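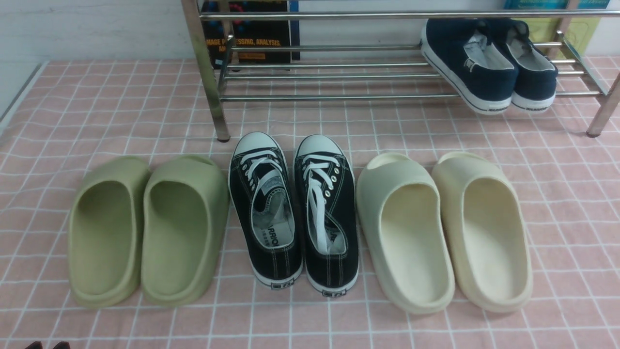 Unit 6. Paired Objects and Placement Goals: Learning to Tidy Shoes

Reading for this unit: the Histgate task sheet and the section on relative pose in the course reader.

1. Why shoes

A shoe is a poor object for a standard pick-and-place benchmark. The best grasp is often on a thin wall or strap, the opening hides part of the inside surface, and the goal depends on a second object. A single shoe can be placed correctly only with respect to its partner. In the Histgate task, the goal is therefore written as a relative pose: heels level, long axes parallel, toes toward the rack, and a small gap between the two.

2. Two views

The policy receives a head view and a wrist view. The head view covers several pairs and the lower part of the rack, and it is used to decide which shoe belongs with which. The wrist view shows much less. Near a pair of slides, the toe ends can fall outside it, while the heel rims and the gap between the two stay visible. 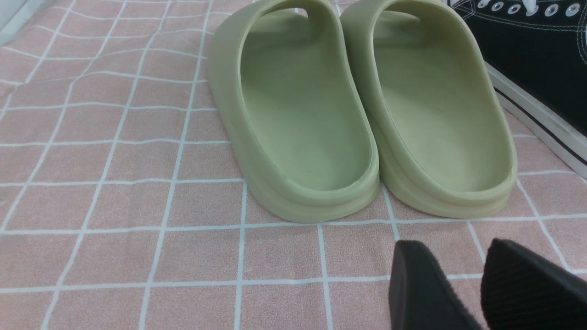 The consequence is that heading has to be estimated from the heel and side walls once the hand is close. In the Vrabec baseline, heading is taken from the head view at the start of the approach and held fixed. In the Wistard variant it is updated at every step from both views. The network is the same in both cases – only the input to the heading estimate changes.

3. Data

The training set from Hurnenbridge has 1527 demonstrations. A further 198 were held out for testing, split by shoe pair so that no test pair appears in training. Splitting by demonstration instead would leak shape and color from one set to the other, and the scores would be too high.

4. Result

On 312 trials per method, the Wistard variant placed more shoes within tolerance than the baseline. Most of the gain came from slides. Laced shoes improved little. Their toe caps and laces give a clear heading from above, and the fixed estimate was already good.

Two failure types remain:

Left-right swap. The two slides of a pair differ only in a slight curve of the outline, and the matching step sometimes exchanges them.

Partner contact. With a narrow gap, the outer finger pushes the shoe that has already been placed. Grasping at the outside of the heel reduces this but makes the shoe rotate on lift.

5. Exercises

5.1 Write the relative pose goal as a cost function. State which terms change sign when left and right are swapped.

5.2 A checkered floor covering gives regular grid lines in both views. Explain how a policy could come to depend on them, and propose a test that would show it.

5.3 Suppose the wrist view is removed during the last stage of placement. Predict which failure type increases, and give the argument in terms of section 2.

Solutions to 5.1 and 5.2 are due with the next problem set. Exercise 5.3 will be discussed in the lab session.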